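# The Tray Will Not Save You

*A skeptic spends a season among the sink-side organizers*

The first thing Elsie Bellamy tells her clients is to put the soap on a tray. She has been telling them this for 11 years, first in other people's kitchens and now in a rented studio in Villey, where she teaches a Saturday class called The Calm Counter. I took it in June. The fee was enough to make me pay attention.

Her argument goes like this. A counter with five loose things on it looks messy. Put the same five things on a tray and they look like a decision. The eye reads one shape where it used to read five, and you feel better about your life while you scrub the oatmeal pot.

I have no quarrel with the first half of that. Trays do make things look gathered. Hotels have known it forever, and so have people selling houses. What I doubt is the second half, the part where the looking turns into living. I have owned four trays for the kitchen. Three of them are under the sink, where I put them when I got tired of washing them.

Bellamy has heard this before and doesn't mind it. "You bought the wrong trays," she told me. "You bought trays with handles and edges like a fence. Then you put too much on them." Her own rule is one tray, one bottle, and plenty of bare tray left over. The bowl and the strainer get their own place to the side, nested, so they take up the room of one thing.

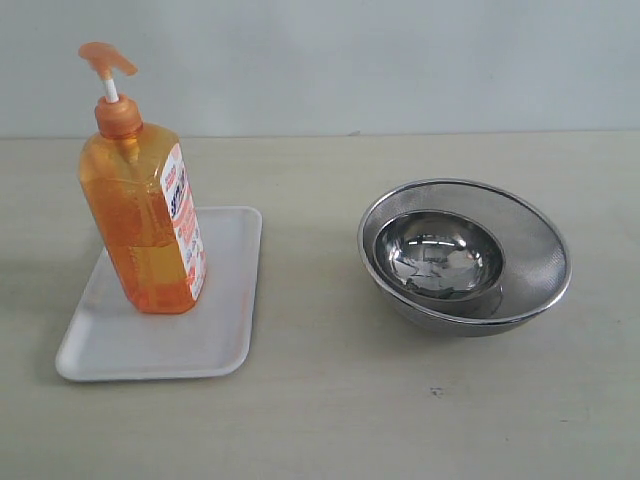

## What the tray is for

Ask six people what a tray by the sink does and they will say it catches drips. Fair enough. A pump bottle does drip, mostly from the nozzle and mostly when someone in the house presses it with a wet fist on the way past. The drip lands on the tray, and the counter stays clean.

But the soap hasn't gone anywhere. It sits on the tray and dries to a sticky ring, and now the thing to wipe is a tray with a rim and four corners that a sponge doesn't fit into. A bare counter takes one swipe. For a tray you have to lift the bottle, lift the tray, rinse it, dry the bottom, wipe the counter anyway and put it all back. I timed myself doing both, and the tray lost by 18 seconds. Do that once a day and you have given the tray more than an hour and a half a year, which I would like back.

The companies that sell these things don't advertise the ring. Stakora's fall catalog has a whole spread of what it calls landing zones, and in every one of them the soap bottle is full and the tray is bone dry. Yensuk goes further and sells a tray that fits inside a larger tray. I asked their customer line what the larger tray was for. The woman who answered was very nice about it and said she would find out. That was in June too.

## The man who puts things away

Amnuay Hemmin runs a 14-seat lunch counter two blocks from Bellamy's studio and washes a good many of his own dishes. He owns no sink-side tray and had never heard the phrase landing zone. When I explained it he looked at me for a while and then went to check on the rice.

His system, if he would let me call it that, is that the counter is for working. The soap stands at the back against the wall. Everything else is either in use or on a shelf, and the shelf is close enough that he doesn't have to take a step. He thinks people at home have messy counters for the plain reason that their cupboards are too far away or too full, and that a tray only makes it more comfortable to leave things out.

I find this hard to argue with. Over two weeks I kept a list of everything that came to rest on my own counter, and most of it was there for lack of anywhere else. The colander had no home. It was too wide for the pot drawer and too tall for the shelf over the stove, so it lived by the sink and collected smaller things: a bowl, a peeler, once a library card.

## Fair is fair

Still, I did try it Bellamy's way, and then I tried it a third way that she and Hemmin would both dislike. I kept the tray and put nothing on it.

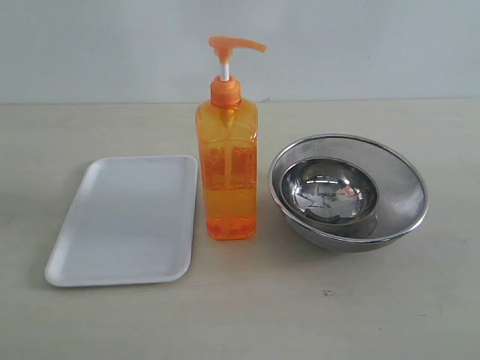
My mother kept a saucer next to her stove for the spoon, and she would have been insulted to hear it called an organizer. It was empty most of the day. That was the use of it, since when she had a dripping spoon in her hand there was always somewhere for it to go. A tray can work the same way if you leave it alone. Set it to the left with nothing in it, stand the soap beside it on the bare table, and keep the small steel bowl inside the mesh colander so the pair has one footprint. The tray is then free for rinsed beans, potato peelings, or the knife you will need again in a minute. You carry it off when it's full. The soap bottle stays where it is, and any ring it leaves gets wiped with the rest of the surface.

I lived like that for most of the summer and have few complaints. The trouble comes around dinner, when the empty tray proves too tempting to everyone who walks by. Keys turn up in it, and so does mail. My husband thinks this shows the tray is doing its job. I think it shows Hemmin was right about cupboards.

## What it costs

None of this has to be expensive, although you would not know that from the stores. Tisus sells a matched sink set in pale stone, with tray, pump bottle and brush stand, for $510. I handled it in the showroom. It is heavy and handsome, and the bottle is opaque, so you can't tell when you are low on soap until the pump coughs air at you. An ordinary see-through bottle from the supermarket tells you every time you look at it. I don't understand why anyone pays extra to lose that.

The nesting is free. If your bowl fits in your strainer, put it there tonight, and check that the bowl is dry first or you will find a spotted one in the morning. Of everything I learned in Bellamy's class this is the piece I would have paid for, and she spent less than a minute on it.

I went back to see her at the end of August and told her about the empty tray. She thought it over. She said she could see it for a person who cooks a lot, but that most of her clients want the counter to look finished when they come down in the morning, and an empty tray looks like somebody forgot something. I said that at my house somebody usually has. She wrote that down, and then asked if I had considered a smaller tray for the keys.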